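Kitchen & Table > Small kitchens
Thread: White worktop, one colander, where does everything live?

moorhen_18
Moved into the Kellavdale flat in April and I'm still working out the table. It's a white top with a few small dark holes in it, and it has to do for prep and eating. At the moment the pink plate, the ketchup and the green colander all sit out.
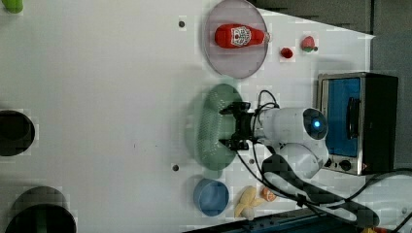
I'd like a proper place for each thing. The toaster oven has to stay at the end as the only socket is there. The colander is the one I can't decide on. I use it most days but it takes up room.

tatty_bulb
Hang it up. A hook from Niven cost me 200p and has held ours for years.

Rirnel
Disagree with hanging. Mine dripped down the wall and marked the paint. Keep it on the table and use it as the fruit bowl between washes. Air gets in through the holes and the fruit keeps better.

tatty_bulb
Fruit keeps the same in any bowl. And you have to empty it every time you want to drain something.

moorhen_18
I had wondered about fruit. The holes are small and close together, in the floor and again higher up the side, so nothing would fall through.

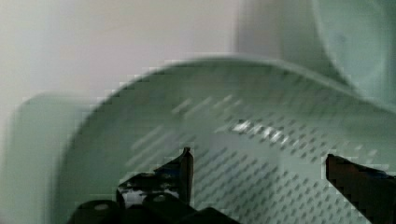 My worry is the scrubbing. I already go round it with an old toothbrush on Saturday and I don't want squashed strawberry in there as well.

postcount3380
Strawberries on a plate, bananas and oranges in a bowl, colander in the cupboard. You have 100 things out because you haven't picked a cupboard.

moorhen_18
The cupboard is full of pans. I've tried everything out together to see how much room it needs.
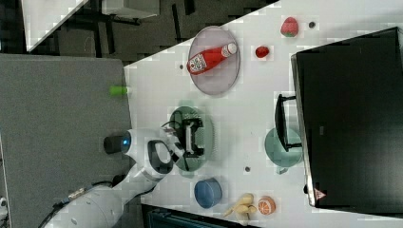 Blue bowl, bananas, orange half and teal mug, with the plate and ketchup further up.

Rirnel
Put the bananas in the blue bowl and move the ketchup off the plate. You'd get a fair bit of table back.

tatty_bulb
Still say hook. Put a tray under it if you're bothered about drips.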